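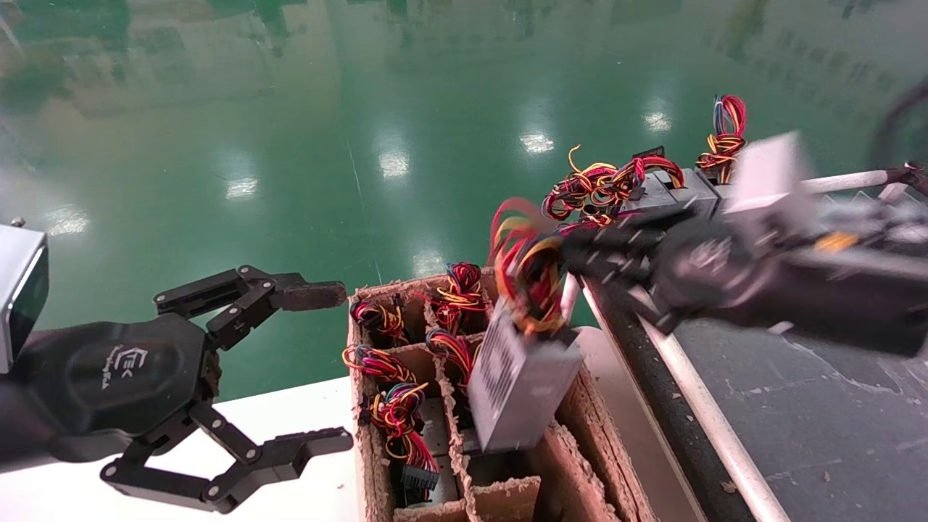

Odile Prantner

November, glaze notebook, second shelf kiln

Opened the kiln at 7 this morning with my coat still on. Tultness is blue again! Not the gray-blue we got all summer, a proper blue, with the rusty break over the edges that made us want it in the first place. I stood there holding a tile up to the window for far too long and let my coffee go cold on the wedging table.

So, writing it all down before I lose it. I know my notes from the last round were thin (sorry to whoever tried to read the page with slip all over it).

What was in there: the Tultness line blend, top shelf and middle shelf. Four of the short bowls with the old batch on them, just to use it up. The Nutsugah clay bars for shrinkage. A few of the little lidded jars that someone left on the "fire whenever" shelf with no note, so I hope you wanted them at cone 8, whoever you are, they came out fine.

The firing. Fastis controller says it topped out at 2,273 and I believe it this time. The witness cones agree with it: cone 8 bent over nicely with the tip just touching on the middle shelf, and a bit softer up top. The bottom shelf is still the cool one. I had the half shelf pushed all the way to the back and I think that's choking things down there. Next firing I want it forward by a hand's width and we'll see. I've said that before and then loaded it exactly the same way, so I'm taping a note to the lid.

I changed the cooling and only the cooling. Same recipe, same bucket of silica, same clay. What we had been doing was letting it drop on its own from the top. This time I let it fall freely to 1,900, held it there for an hour, and then brought it down slowly, at 100 an hour, until 1,650. After that, off, and leave it alone. It adds most of an evening to the firing and I had to go back over to the studio late to check it hadn't thrown an error, but look at the tiles and tell me it isn't worth it. The old gray tiles and the new blue ones are side by side on the windowsill. Please don't tidy them away. They look like two different glazes.

My guess is that the iron needed the time up there to come out to the surface. I'm less sure about the blue. Phosphorus from the bone ash? Titanium doing its thing with the slow cool? Both are in the recipe and I haven't pulled them apart yet. I did a bit of reading over lunch and found three people on three different pages saying opposite things with total confidence, so we'll just have to make tiles.

Recipe as mixed, so it's in one place. It's a 100 gram base and then the colorants on top:

Custer feldspar 42
Silica 24
Whiting 16
Kaolin 12
Bone ash 6
plus red iron oxide 8
plus titanium dioxide 2

I sieved it twice through the 80 mesh. It does want to settle, and it settles hard, like a brick at the bottom of the bucket if you leave it over a weekend. I put a pinch of Epsom salts in (dissolved in warm water first) and that's helped a lot. The bucket I left two days came back up with just a stick and some elbow work. Don't add more! Last spring we ended up with pudding.

Thickness matters more than I'd been admitting. On the tiles where I dipped for a count of two, it's a nice brown with a bit of shine and frankly dull. A count of four is the blue. On the ones I dipped twice it ran, and on one of the bowls it ran right down onto the foot and stuck. I got it off the shelf with the chisel but it took a bite of the kiln wash with it. Shelf is on the rack with a red pencil cross on it, needs grinding and a fresh coat before anybody puts it back. I'll do it when the respirator filters turn up.

So for now: count of four, one dip, and keep it well up off the foot, a good finger's width. Use a waster under anything tall. I wouldn't put it on the inside of a mug yet either. I want to do the lemon slice test and the dishwasher test first. The surface on the thick ones has a slight satin feel and I'd like to know if that survives some acid.

Nutsugah clay. This is the stuff I dug from the creek bank and it's been sitting in pillowcases by the back door dripping on everybody's shoes, and I do apologize. It's finally dry enough to use. I slaked it down, ran it through the window screen and then through the 60 mesh, and it's lovely, sort of a mustard color, smells like a pond. It throws short. I had a little cylinder tear on me on the second pull. Wedging in some ball clay helped, and letting it sit in the bag for a week helped more.

The shrinkage bars made from it straight, with nothing added, did not like cone 8. They slumped over the edge of the stilts and bloated on one side, and one of them has a surface like burnt toast. Which I half expected from a creek clay with that much iron in it, but I was hoping. The bars cut with stoneware are much better, a dark chocolate brown and ringing when you tap them. I measured them all and the numbers are on the card in the drawer, I'm not going to copy them out here.

BUT. I had a little bit of the raw clay left as slip and I brushed it on one of the test tiles under Tultness, on a whim, and that's the best tile in the whole kiln. Deep blue-black where the slip is thick, amber where it thins out, and tiny flecks all through. It's the one with the notch in the corner. I want to do a whole shelf of these. If the straight clay won't stand up as a body at this temperature, it can be a slip, and it's free, and there's a lot of creek bank.

Next round, things I want to try:

Tultness without the titanium, everything else the same.
Tultness without the bone ash.
Both of those over bare stoneware and over the Nutsugah slip.
The slow cool again with no hold at 1,900, just to see which part of it is doing the work.
Nutsugah slip alone under clear, just to see what color it is when it's being honest.

That's a full kiln and then some, so it'll probably be two firings. I'd make 3 tiles for each, one per shelf, as the bottom really is cooler and I'm tired of guessing which difference came from the glaze and which came from the shelf. Stamp them before they dry! Pencil burns off. I know we all know this. I have a whole row of beautiful tiles from March that could be anything.

Zonusa room housekeeping, while I've got the pen out:

The scale is reading a bit heavy with small amounts. I checked it against the brass weights. For anything under ten grams use the little pocket scale in the tin until I've sorted it out.

We're low on bone ash and nearly out of whiting. Silica's fine, there's loads.

The box with the power supplies in it, with the cardboard dividers, the wires all standing up out of the compartments, still wants going through. I'd love one for the slip stirrer if one of them turns out to be any good. Box itself is pretty ragged now around the edges.

The sink trap is full again. I'll empty it if somebody else holds the bucket.

I got a price for new kiln elements and it made me sit down. With the thermocouple and the relays it's getting toward what we said we'd spend on the pugmill. There's 3,000 in the equipment pot for the year and I'd rather keep the kiln running than have a fancy mixer, but let's talk about it over tea. The elements have plenty of life in them yet if the last firing is anything to go by. It climbed without any of that sulking at the top end that it did in the summer. I do think the slow cool is going to be a bit harder on them, on for longer and all that, so that goes into the sum too.

Later, 4 p.m. Cut a lemon and put a slice on the thick Tultness tile and another on a count-of-four tile. Covered them both with a saucer so the fruit flies don't get a party. They're on the shelf above the radiator, please leave them be until tomorrow.

Also dropped one of the short bowls. It broke clean, and the inside of the clay is a nice even gray all the way through with no black core, so the bisque is going slow enough. Kept the biggest piece for the sample board.

Kiln's vacuumed, plug's back in the peephole, props are on the left. Tiles for the next lot are rolled out and under plastic on the bottom rack, they'll want flipping in the morning.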